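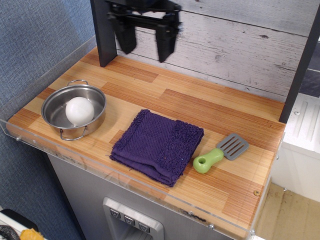 Workshop tips: recording good demonstrations by remote control

These notes cover teleoperating a two-finger gripper over a play kitchen counter with a handful of props. Most of them carry over to guiding the arm by hand.

Setting up the counter

Keep to three or four props. A small steel pot, a ball, a folded washcloth and a toy spatula give enough variety for pick, place, push and fold.

Leave a finger's width of clear counter on each side of anything that has to be grasped. Props pushed against a rim force an angled approach, and beginners waste takes on it.

Fold the cloth the same way for every take in a set, then change the fold for the next set. Trim loose threads before they catch on a fingertip.

Shiny pots pick up reflections from overhead lamps. Move the lamp, or dull the outside with matte tape. Leave the inside alone if a ball has to roll in it.

Driving the arm

Open the fingers before descending. Opening them next to the object knocks it over.

Come straight down for the ball. For the spatula, turn the wrist until the fingers straddle the handle – gripping the slotted head twists it out of line.

Move at one steady speed. Pauses longer than a second get learned as part of the task. If you need to think, stop the recording and start the take again.

Lift clear of the pot rim before moving sideways. Wire handles snag easily.

Keeping takes usable

Mariama Aryee ran our first set of 506 takes and threw out 60, nearly all for hesitation over the pot. Practice ten runs with recording off first.

Change the start position between takes. Small shifts of the spatula and cloth are worth more than extra repeats from one layout.

Write the task name in the log before the take. "Put ball in pot" and "take ball out of pot" look alike in a file list.

Swap operators every half hour. Stijn Coppens marks the swap in the log with initials only.

Check the fingertip pads at each swap and wipe them with a damp cloth – lint from terry fabric builds up and the grip starts to slip.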